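The White Cabinet

When my aunt left the flat in Lusmont, she took the beds, the curtains and even the hooks from the bathroom wall. She left the white cabinet. It was too heavy, she said on the telephone, and besides it belonged to the flat more than to her.

I came in November with 2 suitcases and a key that did not want to turn. The cabinet was the first thing I saw from the door. It had drawers in the upper part and doors with glass below them, and it was so smooth that it looked like something from a hospital. I put my bread on top of it and went to sleep on my coat.

For many days I used it badly. I kept shoes in one drawer and onions in the other. My neighbor, who had moved from Narnby 50 years before and still complained about the water, came in to borrow a pan and looked at my onions for a long time. Then she went home without the pan.

The next morning there was a roll of paper in front of my door. It was drawer paper from Mahrous, the shop by the bridge, with the price still on it: 90 cents. I understood that I was being corrected.

So I took everything out. I washed the drawers with warm water and vinegar, and I cut the paper with a bread knife, because my scissors were still in Diselley with the rest of my life. At the back of the second drawer I found a teaspoon, a button and a list in my aunt's handwriting. Flour, candles, stamps, call your sister.
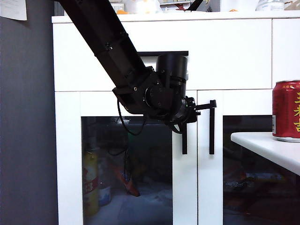 I read the last words several times. My mother was the sister. They had not spoken for 6 years, over a matter of a ring, and I had always been told that my aunt never thought of it again. The paper was soft, as if it had been folded and opened often.

I laid the new lining and put the list back on top of it – the button and the spoon too. The plates went behind the glass, and the onions went to the balcony. In the evening I sat on the floor with the telephone and tried to remember which of the two women went to bed later.

My neighbor knocked. She had come for the pan.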